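Trestholm gripper comparison - progress report to the Drestthorpe fund, October

We have now recorded 3,534 grasps against a promised 2,000, a surplus that says more about the patience of our operators than about our planning. The Jilent fingers and the Mykhailiuk fingers have each been through the bottles and boxes. Rigid items no longer separate them. Both pairs pick up a box, and both would like credit for it.

Squeeze tubes are where the money is going. The hand-held units get one upright on the desk, the fingers close, and then we argue about how hard.
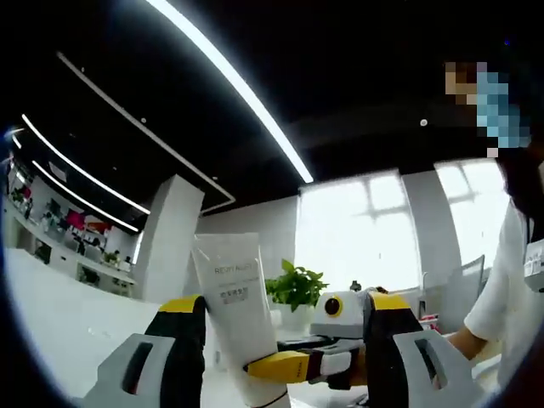
The remaining 200 trials will use soft packaging only, with grip force logged at 6 settings. Spending is on plan - except for cleanser, which had no budget line and now needs one.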